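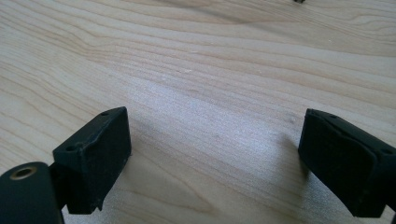
Ruairi Menzies wrote in to say that he wipes his pale table with dish soap every night, and the middle has still gone dull while the edges look as warm as when he bought it. Should he oil it?

Check the light before reaching for the oil. A pale top under a window or ceiling fixture shows a silvery patch wherever the reflection lands, and the grain seems to fade inside it. Look at the table again from the other side. If the patch moves, it is glare and the finish needs no treatment. If it stays put, the finish is worn or has a film on it.

Testing for film

Dampen a white cotton cloth with plain warm water, wring it hard, and rub one hand-sized area along the grain. Dry it at once. A gray or sticky cloth means residue, usually soap that was never rinsed off. Repeat over the full top, changing the water when it clouds. Most tops need two passes. Ruairi's needed four.

Testing for wear

Put one drop of water on the dull area and one near the edge. Wait five minutes. A drop that still stands up is on sound finish. A drop that has spread and darkened the wood is on bare fibers – blot it and leave the top overnight before doing anything else.

Small white specks

These are crumbs, dried splashes, or pinholes in the finish. Try a dry fingernail first, then a damp cloth. Specks that vanish when damp and come back when dry are usually in the finish. Leave them alone unless they catch a cloth.

Re-oiling a worn top

Applies to oiled tops only. Lacquer will not take oil, and the surplus stays tacky.

Sand with 240 grit, along the grain. Where the grain loops or bends, follow the general direction of the board and use less pressure. Vacuum, then wipe with a barely damp cloth. Let it dry.

Apply a thin coat. I use Senberg clear on pale wood; Prata is a little yellower and suits oak better. Wipe off everything still wet after 15 minutes. Leave 24 hours before a second coat, and keep hot dishes off it for a week.

Lay oily rags flat outdoors to dry, or put them in a lidded metal can filled with water. A wadded rag can catch fire on its own.

Routine care

Damp cloth, dry cloth, along the grain. Soap only for grease, followed by a rinse. Felt pads under anything heavy – the Nuno ones in the 39-cent pack hold up well enough.

Last revised 2005-02-04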